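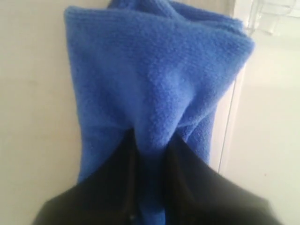
Nesex legt Prüfleitfaden für Greifroboter im Haushalt vor und rät zur Vorsicht bei Erfolgsquoten

Pressemitteilung, 28.07.2024

Wer einem Roboterarm ein Tuch zum Greifen gibt, bekommt schnell ein ansehnliches Video. Ob der Arm dasselbe Tuch am nächsten Tag wieder greift, steht selten dabei. Das Prüfbüro Nesex veröffentlicht deshalb einen Leitfaden für Versuche mit Greifarmen an Textilien und einfachen Haushaltsgegenständen. Er umfasst 26 Prüfpunkte und richtet sich an Labore, Einkäufer und Redaktionen, die mit den Zahlen der Anbieter arbeiten müssen.

Der Leitfaden ist freiwillig. Er ersetzt weder eine Risikobeurteilung noch eine Norm, und Nesex vergibt dafür kein Siegel. Nach Ansicht des Büros gibt es bereits genug Siegel, deren Grundlage kaum jemand nachlesen kann.

Was eine Quote wert ist

Im Vorfeld hat Nesex 56 öffentlich zugängliche Versuchsberichte ausgewertet. In den meisten fehlte die Angabe, wann ein Griff als gelungen galt. Manche Autoren zählten jede Berührung mit geschlossenen Fingern, andere verlangten, dass das Tuch abgelegt wird. Wo abgebrochene Versuche geblieben sind, war häufig nicht zu klären.

„Eine Erfolgsquote ohne Abbruchregel ist Werbung“, sagt Elsa Nieminen, die den Leitfaden bei Nesex verantwortet. „Ich habe nichts gegen Werbung. Sie gehört bloß nicht in eine Tabelle mit Nachkommastellen.“

Besonders anfällig sind Versuche mit weichem Material. Ein Tuch hängt nach jedem Durchgang anders, es wirft Falten und verdeckt die Stelle, an der die Finger ansetzen sollen. Wer es vor jedem Versuch von Hand glatt zieht, misst eine andere Aufgabe als jemand, der es liegen lässt. Beides ist zulässig. Es muss nur im Bericht stehen, und zwar vor dem Ergebnis.

Vorgaben für den Versuchsplatz

Auch die Umgebung kommt nach Einschätzung von Nesex in der Dokumentation zu kurz. Eine helle Wand, eine freie Tischfläche und ein kräftig gefärbtes Tuch sind für die Bilderkennung dankbare Bedingungen. Übertragen lässt sich ein solches Ergebnis auf eine unaufgeräumte Küche erst einmal nicht. Der Leitfaden verlangt deshalb Angaben zu Hintergrund, Beleuchtung, Farbe und Beschaffenheit des Gegenstands sowie zur Befestigung aller Unterlagen. Klebeband ist erlaubt, soll aber im Protokoll auftauchen. Gleiches gilt für die Kabelführung am Arm: Leitungen, die frei vor einem Glied hängen, müssen in ihrer Lage beschrieben und über den gesamten Bewegungsbereich geprüft werden.
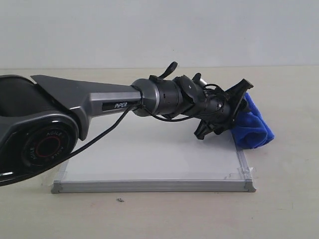

Kernpunkte des Leitfadens

Erfolg und Abbruch werden schriftlich festgelegt, bevor der erste Versuch läuft.

Eine veröffentlichte Quote stützt sich auf mindestens 500 Durchgänge je Aufgabe. Wer von Dauerbetrieb spricht, legt 1.000 vor.

Jeder Eingriff von Hand wird protokolliert, auch das Zurechtrücken des Gegenstands.

Fernsteuerung und selbstständiger Betrieb werden getrennt ausgewiesen. Videos tragen einen entsprechenden Hinweis über die gesamte Laufzeit.

Kameras am Handgelenk und im Raum werden mit ihrer Position angegeben. Bilder dürfen nicht nachträglich aussortiert werden, auch unscharfe nicht.

Erprobung und offene Fragen

Die Firmen Undora und Adamczyk haben zugesagt, den Leitfaden ab August in eigenen Versuchen anzuwenden. Der Anbieter Bretik hat am Entwurf mitgelesen, will sich aber nicht festlegen und hält die Mindestzahl der Durchgänge für zu hoch. Nesex hat sie dennoch beibehalten.

Ungelöst bleibt die Kontrolle. Der Leitfaden beruht auf Selbstauskunft, und eine Selbstauskunft lässt sich schönen. „Wir können niemanden zwingen, die schlechten Tage mitzuzählen“, so Nieminen. „Aber man kann künftig danach fragen, und eine ausweichende Antwort ist auch eine Auskunft.“

Der Leitfaden ist kostenfrei bei Nesex erhältlich. Rückmeldungen aus der Praxis nimmt das Büro schriftlich entgegen; Änderungen werden mit Begründung in der nächsten Fassung veröffentlicht.

Ansprechpartnerin für die Presse: Elsa Nieminen, Nesex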